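**Marble or laminate for a rental kitchen?**

**katia_cordeiro** — 9:40 am

We're redoing the kitchen in a two-bedroom unit in Rornitwood that we rent out. The old benchtop has swollen around the sink and it has to go. I like white marble with grey veining, with the walls in a peachy beige. My husband thinks I've lost my mind and wants laminate.

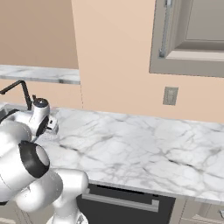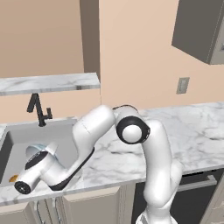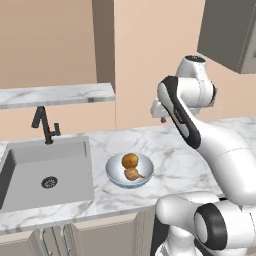
The run is 3 metres with one sink cutout. Roledia quoted $169 a square metre more for marble than for their mid-range laminate, and that's before the cutout. Tenants usually stay a couple of years. Has anyone put real stone in a rental and not regretted it?

Kátia

**bench_and_bolt** — 10:05 am

No. I've managed rentals for a long time and marble is the worst thing you can put near a tenant. Lemon juice, vinegar, red wine, bathroom cleaner. It etches, and then you argue over whether it's fair wear and tear. You will lose that argument.

Laminate with a decent square edge. Replace it in ten years.

**oldmate_tiler** — 10:31 am

Disagree a bit. Honed marble hides etching far better than polished. We've had it in our own place for years with three kids and it looks fine — used, but fine. Seal it every February and wipe up spills.

**bench_and_bolt** — 10:38 am

Your own place is the key part of that. Tenants won't seal anything, and they won't tell you about the spill either.

**Gumleaf70** — 11:12 am

What about porcelain slab? Brito do a marble look that I couldn't pick from a metre away. The catch is the edges. Ours chipped at the sink cutout when someone dropped a pot on it, and the repair bloke charged $127 to fill a chip the size of a match head.

On the colour, I'd test the paint first. Peach went quite pink in our kitchen in the afternoon. Get a sample pot and do a patch on two walls.

**oldmate_tiler** — 11:20 am

Agree on the sample pot. Not sold on porcelain for a rental if you can't get a good installer. Bruvby were booked out for months last time I asked.

**katia_cordeiro** — 1:15 pm

Thanks all. I hadn't thought about the bond side of it. The afternoon sun comes straight in, so I'll do the paint patch this week.

Would anyone mix them? Laminate on the bench and an offcut of real marble for a shelf?

**bench_and_bolt** — 1:22 pm

Shelf is fine. Check what's behind the plaster before you hang it, stone is heavy.

**Gumleaf70** — 2:03 pm

I'd do that. Take the laminate sample with you when you pick the offcut, the whites can be miles apart.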